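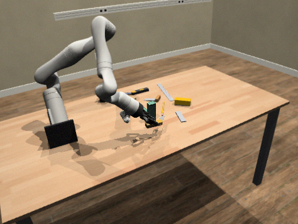 Not yet, and not for a long while, according to the first comment left on the talk page of this article, which held that a machine that can't clear its own bench has no business in a kitchen. Others on the page disagree. See below.

**Chore robots** (also household robots, shop-floor helpers) are machines meant to take over small everyday handling jobs: tidying a worktop, sorting tools, laying a table, putting things back in the drawer. Floor cleaning and mowing are usualy treated separately.

## State of the art

Mixed. Single, repeated jobs in a fixed spot: largely solved, has been for years. Mixed jobs with mixed objects: not solved. Thin flat things are the worst. A ruler or a strip of metal lying flush on a table gives the fingers very little to get hold of. Blocks are easy. Knives somewhere in between, as the handle is fine but the blade has to end up pointing somewhere sensible.

Much of the work is done in simulation first, with a modelled arm at a modelled table, then moved over to real hardware. Losses in the move are common. Friction, mostly.

## The bench test

The test most often quoted is the Ornier bench, a set of small tool-tidying tasks on one table. Each task is run 100 times. Tedard later put out a longer version with 500 runs and stricter rules on dropped items. Scores from the two should not be compared, though they often are.

Thiele keeps a shop-floor variant with two tables. Last revised in June. Results patchy, and no full table of scores has been published [citation needed].

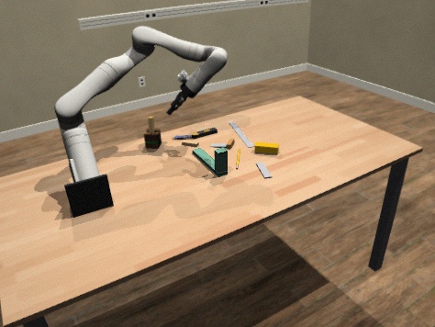 Speed is the wrong thing to measure, one reader wrote in, adding that a slow arm working through the night would suit most small workshops perfectly well and that the makers should worry about wrong grips instead. The point has some support. In the Nevetti trial the arm was given no time limit and finished 103 pickups before a person had to step in, a good deal further than the timed version got.

## In the home

Harder than the shop floor. Rooms differ, people move things, pets. Nothing is bolted down. Price is also a problem, and so is where to put an arm when its not in use.

Dishes and laundry get most of the press. Sorting a cluttered desk gets less, but is closer to being workable.

## See also

- Bin picking
- Grasp planning
- Simulated training

*Section on the home needs expanding. Last checked Tue 12 January.*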